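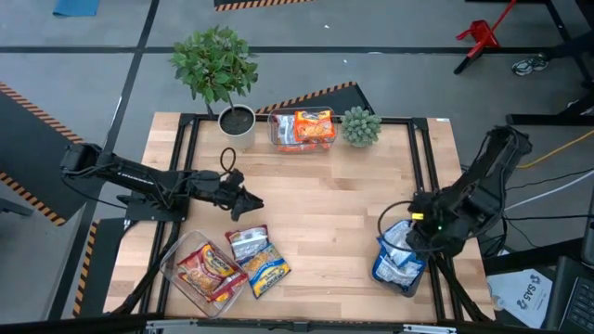
Snack table gets a sort-out at the Trevaskis workshop

10/09/2026

If you've been to the Trevaskis workshop in Pundton lately, you'll know the snack situation had gotten a little out of hand. Noodles in the tool drawers, noodles on the windowsill, and one packet that I swear had been following me around the building since last December! So we finally did something about it.

The plan is pretty simple. Everything edible now goes in a clear plastic bin along the far edge of the big wooden table, next to the potted plant (which is looking wonderfully leafy, by the way, so whoever has been watering it, please keep going). Anything that comes in small packets stays in the bag it came in, top open, so you can just reach in and help yourself. I was all for tipping the lot into a bowl, but I got outvoted and I've made my peace with it.

We went with a clear bin after trying a cardboard box from Bikent first. Good sturdy box, terrible idea. You couldn't tell what was in it without digging, and people kept buying more of the same thing – we had 14 packs of one flavor at one point and not a single cracker. With see-through sides you can spot the orange noodle packages from across the room, and that's saved us a few pointless trips to the store already.

Ramen is still the big favorite, no surprise there. The Maruchan soy sauce flavor is what I reach for when I've skipped lunch, and I'm clearly not the only one. We set the ramen and an orange package out on the wood while we worked out what should go where, and I came very close to stopping for a bowl right then. 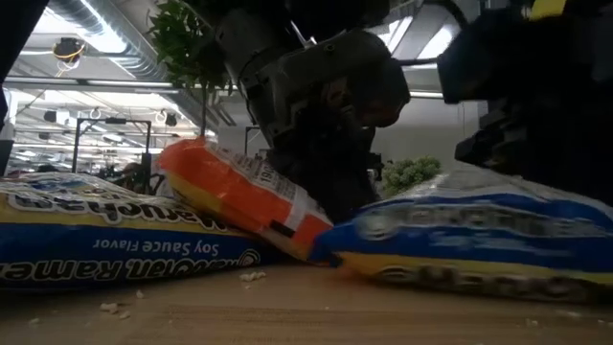
Can I bring snacks of my own to add to the bin?

Please do, as long as they're sealed and don't need a fridge. Write the date you brought them on the packet and tuck the newer ones in behind the older ones. If you have a nut allergy or bring anything with nuts in it, add a note to the sheet by the kettle.

The snack fund stands at 40 dollars after the last whip-round, and the folks at Fondau have offered us 2 more bins like this one if the first works out. I'd like to use one for tea and coffee, though there's already a rival campaign for cookies. Suggestions can go on the sheet too, and the next big shop is Saturday morning.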